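Two-arm cell, pre-run checklist (Larkmont bench), April
Filled in by Vitória Magalhães, checked with Kobina Essien

1. E-stop pressed and reset from both sides. OK. The reset is stiff again, I told Thảo!

2. Cables. OK. Tug each clip gently (gently!!) and leave slack at the wrist.
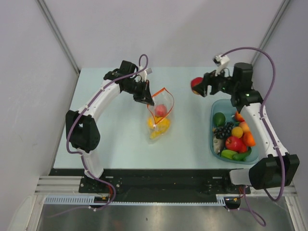 3. Rail fasteners. OK, 29 checked and marked. Please use the paint pen, not the Sharpie, it rubs off.

4. Speed limit for shared-table work. Fixed. Somebody had left the Voleo profile loaded, so I put ours back and saved it as 563.
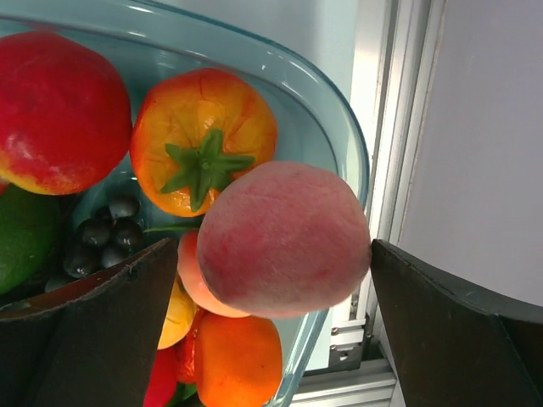

5. Grip force. OK, with a note. I always start low and creep up, and I'd love it if the rest of you did too. Round stuff like the peach is where I slow right down, especially with fruit heaped in around most of it, and I want a clean release 3 times in a row before I sign.

6. Arm-to-arm clearance. Needs a second look. Kobina and I don't agree on the stop distance (he says 54 mm, I'd go wider).

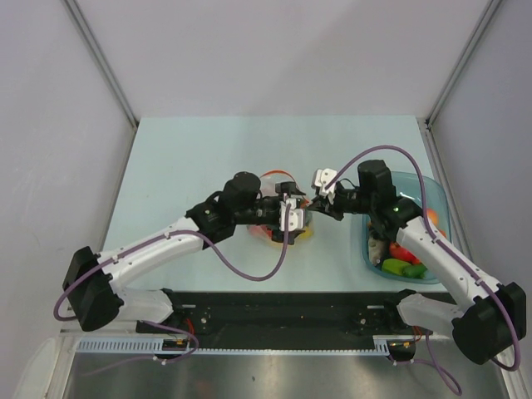

Until we settle it, run one arm at a time and write your name in the log. Nhung has the key if you need the override.

7. Floor panel wiped. OK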